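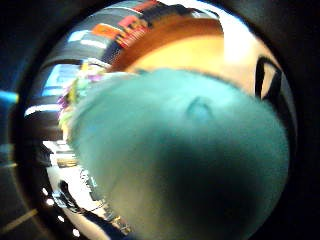 Teal, up close, with what looks like a shelf behind.

I spent most of Saturday on the shelf in the back room, the one that has been collecting things since we moved in. It was supposed to take the morning. At four in the afternoon I was still on the floor with a trash bag and a marker.

The problem with that shelf is that everything on it is a different size. Small boxes go in front of big boxes, then you forget the big boxes exist and buy the same thing again. I found 2 unopened packs of Stillar light bulbs and I had put light bulbs on the shopping list that same week.

I took everything down and sorted it by where it gets used. Kitchen things went back to the kitchen. Batteries, tape and picture hooks went into one shallow bin from Urnby that I already owned. Anything soft went in a pile by the door – scarves, a cushion cover, the winter hats.

I have gone back and forth on the color teal. Two years ago I wanted everything in it and then I got tired of it. Now that most of the house is beige I like having some around again. It looks best next to tan or a warm brown. Next to gray it goes a little cold, at least in our light.

My neighbor Gülizar Güneş came by while the pile was at its worst. She keeps her own storage in labeled boxes and told me to write on the short side, so you can read it when the boxes are pushed in. I had already labeled the long sides. I did them over.

The donation bag ended up with 41 items in it. I wrote them down as I went, mostly to keep myself from pulling things back out. The old Adora iron went, and so did a set of Demirtaş tea glasses that was missing its tray. I kept the hats.

The shelf itself needed a wipe and one screw tightened on the left bracket. I used warm water and a drop of dish soap, then left it to dry while I ate lunch – very late, standing up.

Next is the hall closet, which has no shelves at all, only a rod and a floor. I priced a narrow unit for it and I'm still thinking about it. I'd like to have it done before my sister visits in July.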